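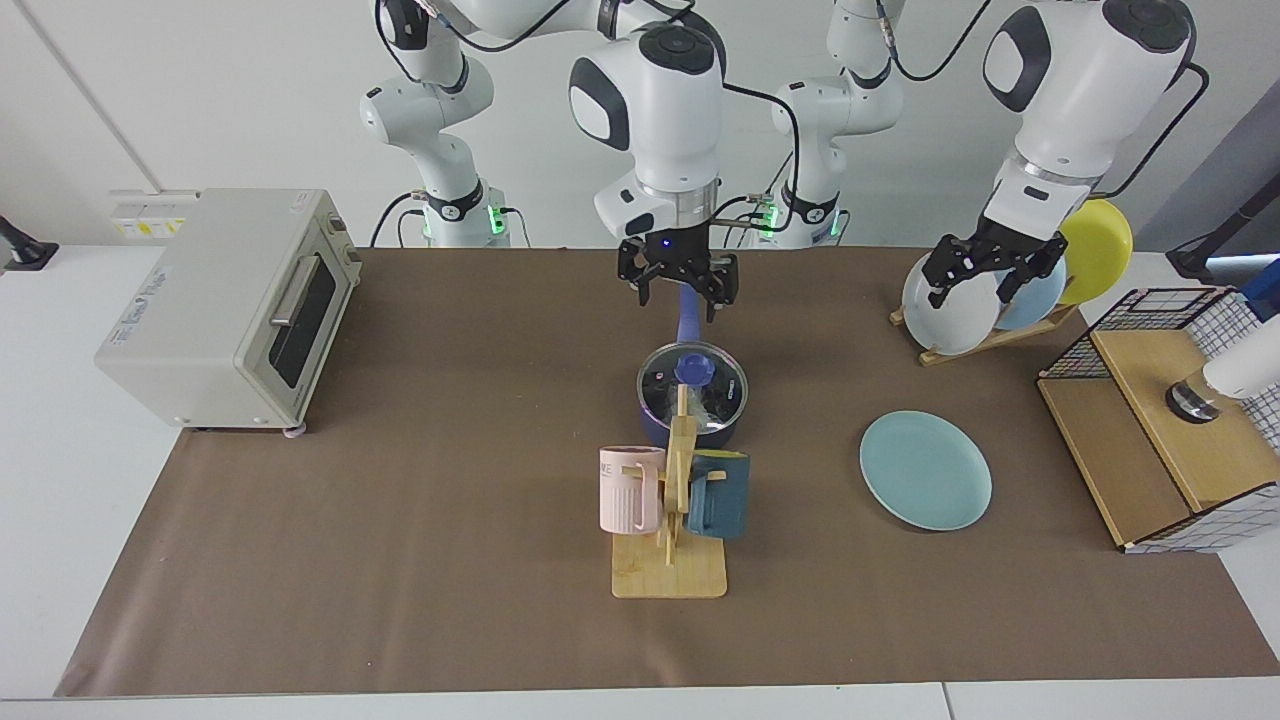 Entry by the bench lead, Kelelgate workshop
May, started 9:40

Kitchen bench, layout notes. The aim for this round is a fixed home for every item on the brown mat, so that the Arboleda set can be cleared and laid out again by anyone on the team without asking me. Last round's sketch put the toaster oven too far in and the saucepan had no space to turn.

Oven goes at the left end, door toward the middle. Keep 200 mm free in front of the door. The feet sit on the mat; if one is off the edge the body rocks and the door does not close square. Dish rack goes on the right, plates on edge. The wooden rack is light, so lift a plate straight up. Pulling at an angle drags the rack.

The saucepan stays mid-table with its glass lid on when not in use. Blue knob on the lid, long blue handle on the pan. Handle direction is still open. Pointing at the wall it keeps the front edge clear, but then the reach is over the pan. Pointing forward it is easy to grab and easy to knock. I have written both into the layout sheet and left the choice blank.

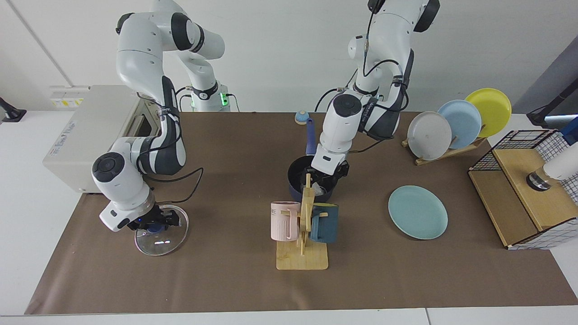 M., bench lead, Kelelgate - layout and props

Lid handling. Take it by the knob, keep it near level, set it down on the mat clear of the oven door. Rim down, knob up. The glass is hard to see against brown from a low angle, so the lid gets its own square on the sheet.

Mug tree: both mugs hang by the handle, pink on one side and dark teal on the other. With both on one side the post leans. The base is flat and has no pads; Priltgate have offered cork ones, 3 mm, which I would take. The turquoise plate can lie flat beside the tree as long as nothing needs to pass between them.

Props for the pan. Crumpled white filler is fine for a quick layout check. For the serving step I want noodles.

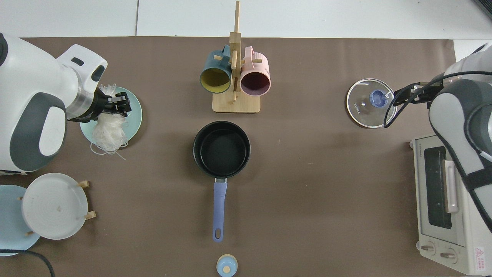
Glass noodles over the mint-green plate, some strands on the mat.

Noodle portion is 40 g dry weight on the sheet. I would cut that, or go to a deeper plate. The plate is shallow and long strands find the edge. Pick strays off the mat before the next layout; they are close to invisible once flattened.

To do: label the underside of the tree base, order the cork pads, enter the small light blue container on the Skiver parts list. It is missing there 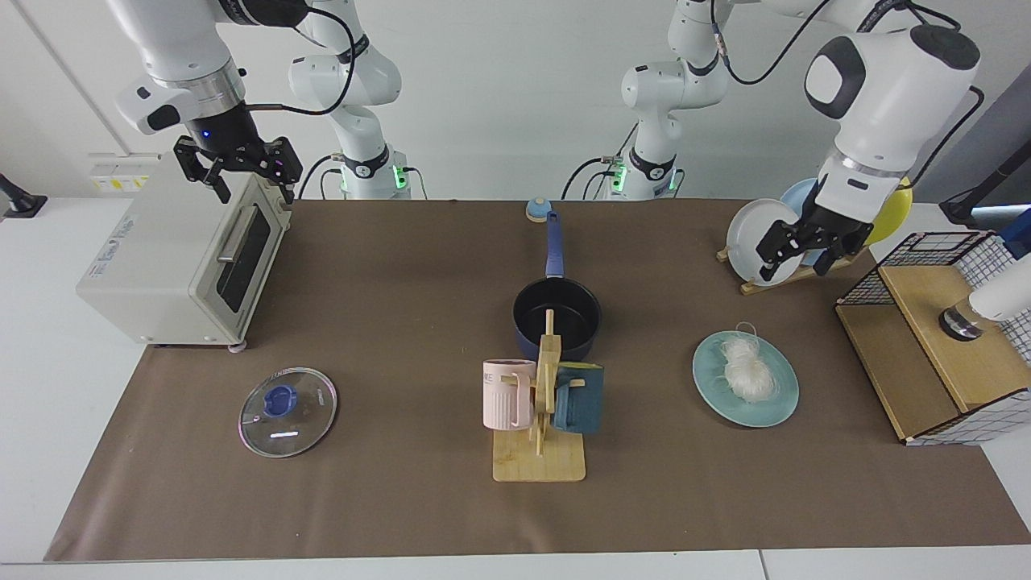
and so is the plate rack, which went in under "misc wood" together with the tree. Both need their own line. Rack line should state plates upright, spaced so that a rim can be gripped without touching the one next to it.

Open points: handle direction, portion size, whether the oven should be angled toward the center or squared to the table. Angled gives better access to the door. Squared is easier to repeat from a tape mark. I lean toward angled with two tape marks, one per front foot.

Sheet saved as revision 3. Old copies in the drawer to be thrown out.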